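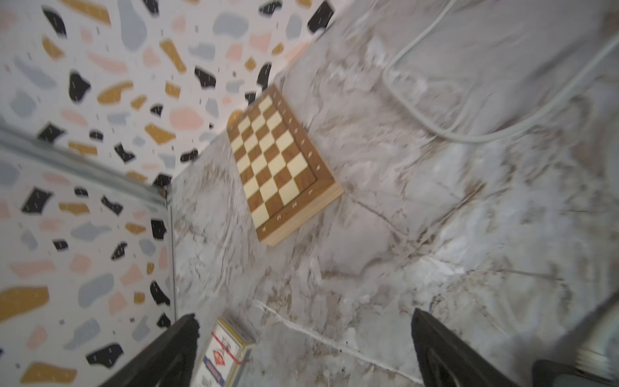 **Chess notation** is the shorthand players use for writing down a game, and I've been fond of it longer than I've been any good at chess. The idea is simple enough: every square gets a name, every piece gets a letter, and a whole afternoon of play fits on one sheet of paper. A lot of boards help you along by putting the letters and numbers right on the border, like the small pale ones on this brown wooden one, and I'd tell any beginner to get a board like that. I learned on a plain one and spent months counting squares with my finger.

## How it works

The columns (they're called files) run from a to h, starting at White's left. The rows (ranks) run from 1 to 8, starting at White's side. Put the two together and you get a square, so e4 is the fifth file over and four ranks up. Pieces get capital letters: K, Q, R, B, and N for the knight, because the king already took the K. Pawns get nothing at all, poor things. So "Nf3" means a knight went to f3, and plain "e4" means a pawn did.

Captures get an x, check gets a plus sign, and castling is written O-O or O-O-O depending on which side you castle on. If two knights could reach the same square you add the file it came from, as in Nbd2. I still forget this one in the middle of a game and have to go back and squeeze the letter in!

## The older way

My first chess book was a battered reprint from the Sepúlveda secondhand shop, with games going back to 1841, and it used what's called descriptive notation. There you'd write P-K4 for that same pawn move. The catch is that each player counts from their own side, so one square has two names, and Black's P-K4 lands on a different square than White's. It has a nice old-fashioned sound (I like saying "knight to king's bishop three" out loud), but I can't read it quickly and I've stopped pretending I can.

## Score sheets and notebooks

In most serious tournaments you have to write your moves down as you go. My club, Zurura, plays its spring open in April, and its sheets have room for 60 moves on each side. For games at home I use a Notetti notebook, 100 pages, one game to a page. I've filled two of them, so that's 200 games, and I lost most of the ones in the first book.

## Comments in the margin

Punctuation is where it gets fun. One exclamation mark is a good move, two is a brilliant one, a question mark is a mistake and two is a blunder. Then there's "!?" for something interesting and "?!" for something a bit shady. My own notebooks lean heavily on the question marks, with one proud "!!" on move 12 of a game I played at the Funano café.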